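Ticket: Evo right hand drops out during hand comparison
Status: Open, waiting on part
Site: Tatmont lab
Reported by: Fidelina Restrepo
Month opened: June

Summary
We are comparing two sets of humanoid hands on the Evo, the Zisier set we have used since the start and the newer Meireles set. With the Meireles hands mounted, the right hand stops answering the controller partway through a run. The left hand keeps going. With the Zisier hands mounted, both sides run to the end of the script.

What the log says
The controller reports a position timeout on the right hand, thumb channel first, then the other fingers within the same second. Fingers hold their last commanded position. No overcurrent flag. Arm joints stay live and the head camera stream is not affected.

First failure came at cycle 1,846 of a 3,000 cycle open/close run with nothing in the hand. Second failure came at cycle 166 after a restart, with the arm moving between poses. Holding the arm still, we got through 500 cycles without a fault.

Steps tried
Power cycled the hand only. Came back, failed again.
Reflashed right hand firmware to match the left. No change.
Swapped left and right channels on the controller. Fault stayed with the right hand.
Lowered the command rate by half. Ran longer, still failed.
Checked the wrist connector. Latch closes but the plug can be rocked with a fingertip. The left one can't.
Put the Zisier hand back on the right side. No fault, but its plug has a longer shell and may be sitting deeper.

Update, 3:40 p.m.
Taped the right wrist plug with the cable routed along the outside of the forearm and repeated the moving arm test. No timeout. I don't want to call it fixed on the strength of tape. Replacement cable requested from Meireles.
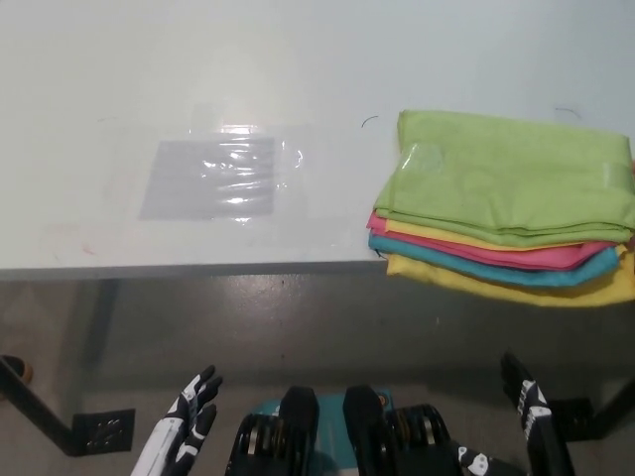

Hand comparison on cloth and film stays on hold for the right side until the cable is in. The Zisier numbers are already recorded, so only the Meireles half is missing. For that half I want the same kinds of material on the white table: folded cloths stacked at the right, with the green one on top, and the crinkled clear plastic lying flat at the left. The film is the harder item for the head camera as well, with glare along its upper edge and smaller highlights on the wrinkles, so please log missed detections separately from missed grasps. Otherwise a camera miss gets charged to the hand.

Next steps
Fit new cable, remove tape, repeat the full 3,000 cycles with the arm moving.
Send the controller log from both failures to Meireles support.
Leave the command rate at the original setting for all further tests.
Left hand may be used in the meantime.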